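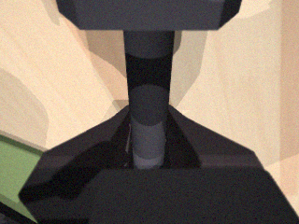 Setting up the simulated dumbbell before the robot goes on shift

Quick writeup for the Arboleda floor, because I keep getting the same five questions at shift change. We pick and pack home gym gear. From May the packing robot takes over the hex dumbbells on line 2. Before it touches a real one it practices on a simulated one, and somebody on the floor has to set that up. That's you now. No coding.

You need: a Tevis login (ask Yolanda Mamani), the item sheet, a scale, a tape measure, and one real dumbbell of the size you're adding. An hour the first time. Less after.

1. Measure the real thing
Handle length, handle thickness, width of each head across the flats. Write it down in millimeters. Tevis takes inches but rounds them and then the grip is off. Weigh it too, don't trust the label.

2. Start from the base model
Open Tevis, Items, New from base, pick "hex". You get a plain gray dumbbell, flat facets, no logo, no rubber texture. Leave it plain. Eliécer Salazar spent a whole afternoon making one look pretty and it trained exactly the same.

3. Type in your numbers
Handle first, then heads. Check both heads, the second one does not copy over by itself. Save. Save again after the weight, it's a seperate page.

4. Check it up close
Zoom in till the dumbbell nearly fills the view. Look for:
– handle running straight into both heads, no gap
– crisp edges on the heads, bevels where the real one has bevels
– shadows falling on the background. None at all means the light is off, View, Lights, on

Grain in the beige parts is fine. That's the quick render setting. Don't raise the quality, it just makes the queue longer for everybody.

5. Run the practice picks
Set the count to 2000. Start it before you go home, read it in the morning. If fewer than 23 fail, send it to Nilton Palomino for sign-off. More than that, go back to step 1 and remeasure. Nine times out of ten it's the handle thickness.

6. Write the floor note
One paragraph in the line 2 binder. What size, who measured, what failed and how. People on the line need to know what the robot drops before it drops it near them.

What changes for you
Lifting, mostly. Farzana Shaikh added up a normal shift on line 2 and got 465 dumbbells per person, all bent over the same tote. That part goes away. What comes instead is clearing jams, checking labels, and this setup job, and standing at a screen is its own kind of tired. Breaks stay where they are. We asked for the setup work to be paid at the lead rate and have that for anyone who has signed off three sizes. Not before, which I still think is wrong – bring it up with Nilton, he's heard it from me enough.

Also the pace. The robot doesn't set yours. If totes back up at your end hit the yellow pause, no need to ask anyone.

If Tevis freezes on save: close it, reopen, your numbers are ususally still there. If not, that's why you wrote them down.

– Jhair Espinoza, line 2

Related
Adding a kettlebell in Tevis
Clearing a tote jam on line 2
Reading the morning pick report
Lead rate: who gets it and when

56 shares | 23 comments

Contact the floor desk | © Arboleda | Back to top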